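Ata da reunião de teleoperação, sexta-feira, sala grande da Novthorpe

Presentes: Unai Prieto, a malta da Estia (por chamada, com o som aos soluços), dois colegas da integração e eu, que fiquei outra vez com a ata. Começámos às dez e pouco, porque o café demorou!

1. Ponto de situação das demonstrações

O Unai abriu com o balanço de agosto. A meta são 500 demonstrações da tarefa do armário e temos 300 gravadas, entre as feitas à mão (pegar no braço e levá-lo até à porta) e as feitas com o comando remoto. Eu disse que prefiro mil vezes guiar à mão, sente-se logo quando o pulso vai torto. Ele respondeu que para a Wurnach só contam as remotas, está no caderno de encargos, e aí calei-me. Das remotas temos 70. É pouco, já sabemos.

2. Vista do pulso

Passámos um bom bocado nisto, com a imagem projetada na parede. A discussão foi sobre o que o operador consegue ver enquanto se aproxima do armário branco de duas portas.
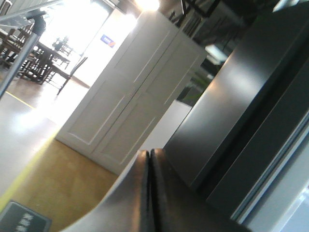

Tempo de leitura: 2 min

Com os dedos fechados e encostados um ao outro, a linha entre as duas portas vê-se bem por trás deles, e foi o que mais agradou à Estia. Já a inclinação deu conversa: está tudo na diagonal, e quem pega no comando pela primeira vez tende a corrigir para o lado errado (eu incluída, na semana passada, três vezes seguidas). O Unai quer treinar as pessoas assim mesmo. Eu propus rodar a vista no ecrã do operador e deixar a gravação intacta. Ficou aceite experimentar as duas coisas.

Falou-se também da luz da janela, que rebenta por completo no canto de cima. A Estia perguntou se dava para baixar a exposição; dá, mas o painel cinzento-escuro da direita fica um breu. Não se decidiu nada.

3. Comando remoto

O atraso continua a chatear. A Cifuentes prometeu versão nova do software e eu já nem pergunto a data. Entretanto, sessões mais curtas e troca de operador a meio da manhã.

4. Tarefas

Unai: plano das gravações remotas em falta.
Eu: vista rodada no ecrã e guião de arranque para operadores novos.
Estia: ver 3 gravações de cada tipo e mandar comentários por escrito, por favor, que por chamada perde-se metade.

A próxima fica para quando houver sala. Fechámos antes do almoço.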